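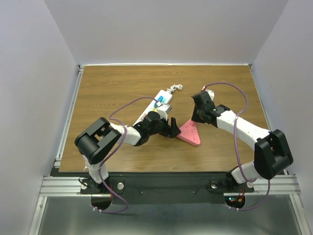
**Grisness** is a digital token issued by Millthorpe, a payments startup, and sold to the public as a "community-backed" means of exchange. Its promoters describe it as a stablecoin. Outside reviewers have mostly declined to use that word, as the reserve said to stand behind it has never been audited in full.

## Background

Millthorpe announced the token in April and put it on sale through its own website. The launch paper ran to two pages and gave no account of how new tokens would be created, or who could stop them being created. A longer paper was promised. The version dated 5/31/20 added a glossary and a new logo but left both points open.

The company says 4,000 people hold Grisness. That figure counts wallets, and one person can open as many wallets as they like. A review by the newsletter Lamptey found that 724 of them had ever sent a payment, and that many of those payments went back and forth between the same few addresses.

## Reserve

Each token is supposed to be matched by cash held at a bank. Millthorpe has not named the bank. It has published two letters from an accounting firm, both of which confirm a balance on a single day chosen by the company – a much weaker check than an audit. Neither letter says whether the money was borrowed.
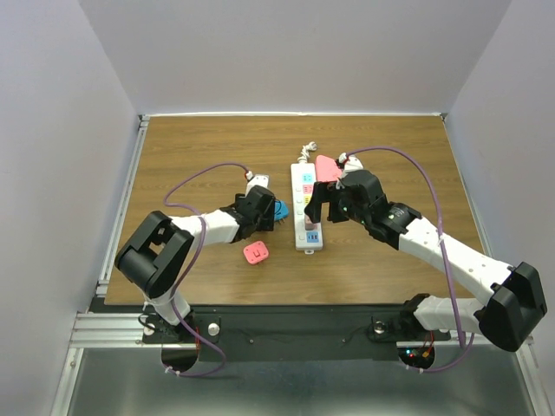
**Can holders trade Grisness back for dollars?**

Only in part. The terms allow redemption "at the discretion of the issuer," with no deadline and no stated fee, and small requests are often the ones left waiting.

## Trading

The token is listed on one outside exchange, Mastitz, where it has usually changed hands a little under a dollar. Supporters blame thin trading for the gap. The same thin trading makes the quoted price a poor guide to what a large holder could get, a point the supporters raise less often.

Claims that shops accept Grisness are hard to confirm. The merchant list on the Millthorpe site includes several businesses that take it only through a card processor, which converts it to dollars first. In those cases the shop never handles the token at all.

## See also

- Stablecoin
- Proof of reserves
- Wash trading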